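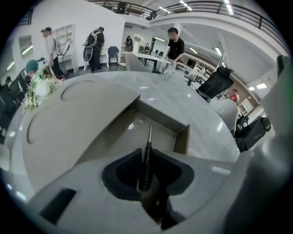

The weekly check of the hand gripper begins with the fingers, and it is done before the tool is switched on. Move each finger slowly by hand from open to closed and feel if it stops or scratches at some point. The fingers have a wide flat side, with shallow round recesses in it, and dust likes to stay in such places, so wipe them with a dry cloth. Keep the screwdriver upright in the opening of the body, handle down, when both your hands are needed.

Next come the finger screws. Turn each one until it is firm and then stop, as the thread in the housing is soft. On the Vudia unit we changed the housing after 369 hours of work because a student tightened too much.

Clean the lens last. Write the result on sheet 4 of the Chala logbook, with your name. After 500 hours the unit goes to Dagim Alemneh for full service, also when it seems to work well.

Last updated: September 2018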